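From: Iraís Ponce
To: Loslow house list
Date: Mar 18, 2024
Subject: Re: things left on the white table

Fulgencio Quezada wrote:
> Before I put anything away, can someone tell me what on the white
> table is staying and what is going to the swap? I also need to know
> if the fan is spoken for. Cengiz asked me for one and I told him I
> would check with the list.

Hi Fulgencio,

The framed NATURE print is staying. It used to hang in the hallway by the coat hooks and came down when we painted. Heriberto has the nail and knows the spot, so please leave it on the table until he gets to it. If you need the space, lay it face up on a towel. The last one got scratched in a drawer.

The teal cloth is one of the dust cloths. We own 13 of them and they all go back in the bin under the sink, folded if you have the patience. Please don't send them to the swap – we bought them new in the fall.
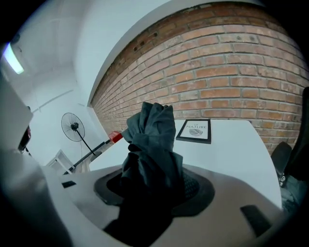 The table end of the room, with the print, the teal cloth and the fan.

The red thing at the left end of the table is not mine. I asked Chia-hao and it isn't his either. If no one claims it by the end of the month, put it in the swap pile.

On the fan, Cengiz can borrow it until April. After that we need it back in the same corner, since the front room gets stuffy in the afternoon. It's the only pedestal fan we have left. He should wind the cord up before he carries it down the stairs.

The little white piece near the fan stays where it is. I know it gets in the way of the broom, but Heriberto puts the mail there and I'd like to stop finding mail on the stove.

I'll be in after 4 if you want a hand with the swap boxes. There are two empty ones behind the door, and the tape is on top of the fridge.

Iraís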